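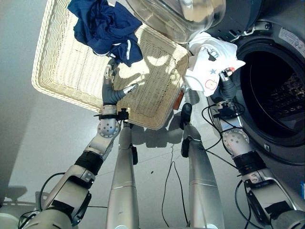
Fletard家事ロボット演習 よくあるご質問

MacLeish工科学院では、双腕ロボットによる衣類の取り扱いを主題とする後期科目「Fletard家事ロボット演習」を開講しています。履修を検討している学生の皆さんから寄せられた質問と回答を以下に掲載します。履修手続の詳細は、4月に配付した履修要項をあわせてご確認ください。

履修資格と申込み

どの学科の学生が履修できますか。
本学院に在籍する2年次以上の学生であれば、学科を問わず履修できます。機械系、情報系の学生のほか、例年、生活デザイン学科からも履修の申込みがあります。科目等履修生の受入れは行っていません。

プログラミングの経験は必要ですか。
基礎的な文法を理解していることを前提とします。1年次の「情報処理入門」を修得済みであれば支障ありません。未修得の場合は、申込みの前に教務窓口へご相談ください。

定員はありますか。
定員は29名です。申込者が定員を超えた場合は、志望理由書により選考します。先着順ではありません。

申込みの締切はいつですか。
2023年7月31日の窓口終了時刻までに、履修申込書と志望理由書を教務窓口へ提出してください。郵送の場合も同日必着とします。電子メールでの提出は受け付けません。

費用はかかりますか。
授業料とは別に、実習保険料として400円を初回の授業で徴収します。衣類、かご等の実習用品は学院が用意しますので、購入の必要はありません。

演習の内容

どのような作業を扱いますか。
前半は、かごを両手で支持する動作、衣類を一点ずつつまみ上げる動作など、基本となる動作を個別に学びます。後半は、ドラム式洗濯機とかごの間で衣類を移す一連の作業に取り組みます。衣類を畳む作業は本科目では扱わず、翌年度の「応用演習」の範囲としています。

なぜ衣類を題材とするのですか。
布は持ち上げるたびに形が変わり、重なりによって一部が隠れるため、箱や容器のように形状をあらかじめ登録しておく方法では対応が困難です。把持位置の選び方、力の加減、カメラの視点の取り方を総合的に学ぶ題材として適していると考えています。

カメラはどのように使いますか。
頭部側の視点ではかごと洗濯機の位置関係を把握し、手首側の視点では布の重なりや手先付近の状態を確認します。手首側の映像は腕の動きに伴って上下が反転したり大きく傾いたりしますので、受講者は第2回の授業で座標の読み替えを練習します。プリント柄のある衣類は、映像中の向きを判断する手掛かりとして利用することができます。

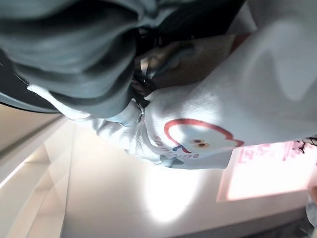 班編成と授業の進め方

班はどのように編成されますか。
1班6名以内とし、学科と学年が偏らないよう担当教員が編成します。班の希望は受け付けていませんが、通学や資格試験の都合で配慮を要する場合は、志望理由書の備考欄に記入してください。

1回の授業で実機を使用できる時間はどれくらいですか。
各班の実機使用時間は1回につき50分です。準備と片付けの時間も含みます。実機を使用しない班は、同じ時間帯に記録の整理と動作計画の作成を行います。使用順は回ごとに入れ替えます。

班内の役割分担は決まっていますか。
操作、監視、記録、衣類準備の4つの役割を設けています。学期を通じて全員がすべての役割を経験することを単位認定の要件としていますので、特定の役割だけを続けて担当することはできません。
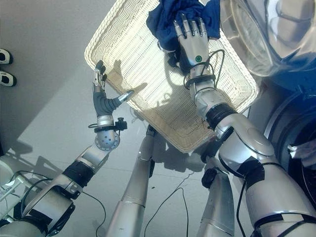 役割の交代は授業の冒頭に行い、実機の使用中には行いません。監視の担当者は非常停止ボタンの位置を確認し、作業が終わるまで他の作業を兼ねないこととします。記録の担当者は、試行ごとに使用した衣類の種類、つまんだ位置、結果を所定の用紙に記入し、授業終了後に提出してください。

欠席した場合の補講はありますか。
実機を使用する回については、学期末に補講日を1日設けます。やむを得ない事情による欠席に限り、事前の届出をもって補講を認めます。遅刻は授業開始後の点呼までに着席していない場合をいい、3回で欠席1回として扱います。

実習室と安全

実習はどこで行いますか。
Grostness棟1階の家事環境実習室で行います。初回のみ同棟の講義室に集合し、安全講習を受講していただきます。安全講習を修了していない学生は、実習室に入室できません。
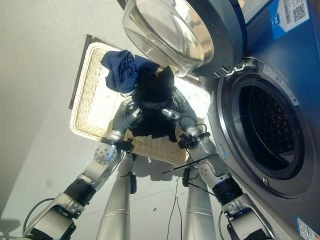 服装に決まりはありますか。
動きやすい服装とし、かかとの覆われた靴を着用してください。首から下げる名札、長いひもの付いた上着、装身具は、入室前に外していただきます。髪の長い方は後ろで束ねてください。作業着の指定はありません。

私物の衣類を持ち込んで試すことはできますか。
担当教員の許可を受けた場合に限り認めます。ボタンや金具の付いた衣類は対象外です。持ち込んだ衣類に破れやほつれが生じても、学院は補償いたしません。

ケーブルの取り回しについて注意事項はありますか。
腕部のケーブルは、動作前に監視の担当者が目視で確認します。固定の緩みや引っ掛かりが疑われる場合は作業を中止し、教員を呼んでください。学生自身による付け替えは認めていません。

評価と発表会

成績はどのように評価しますか。
授業記録、班の報告書、学期末の発表により評価します。筆記試験は実施しません。かごからの移し替えに失敗した試行であっても、原因の検討が報告書に適切に記述されていれば評価の対象となります。

学内発表会「Hotix」への参加は必須ですか。
本科目の履修者は全員参加とします。各班が実習の成果を口頭で発表し、続いて実習室で実演を行います。実演の課題は共通とし、使用する衣類の組合せは当日に発表します。実演の順位は成績に影響しません。

発表会を家族や友人が見学することはできますか。
口頭発表はどなたでも聴講できます。実習室での実演は入室人数に限りがあるため、講義室のスクリーンで中継します。聴講の申込みは不要です。

お問い合わせ
MacLeish工科学院 教務窓口（Fletard家事ロボット演習担当）
技術的な内容に関するご質問は、窓口備付けの質問票にご記入ください。回答には数日を要することがあります。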